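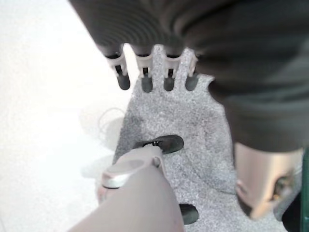
About Wakinell

Hi, and welcome! I started Wakinell because I love living rooms – the kind where people put their feet up, eat too much fruit and forget to go home. We set up rooms for showings, parties and long-stay rentals, and there are 4 of us now, working out of a little office on Nurkero Street.

I'm a coffee table person. Give me a clear glass top on a big shag rug and I'm happy, especially if there's a long cream sofa close enough to reach the grapes from. I'll put out a little figurine, a round tray and a couple of bottles of soda, and then I make myself stop (this is the hard part!).

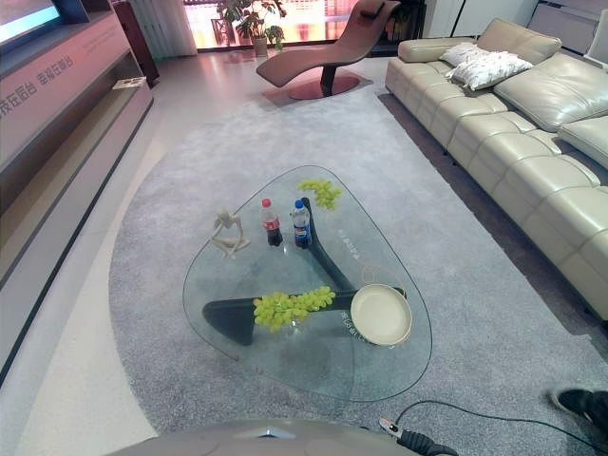
Danladi Rentals wrote to tell us that their guests always end up sitting on the rug, sofa or no sofa, and could we please keep choosing the soft ones. We can and we will!

Our smallest job so far was one shelf. The biggest was the Stimico guest house, six rooms in November, and I still dream about those throw pillows.

I buy the fruit myself, usually at 6 in the morning. Green grapes are my favorite for a glass table, and I don't mind a few freckles or a bit of peachy blush on them.

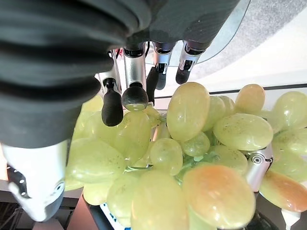 Come and say hello

The office opens at 10 and the kettle goes on a little before that. Bring a sketch of your room if you have one – the back of an envelope is fine.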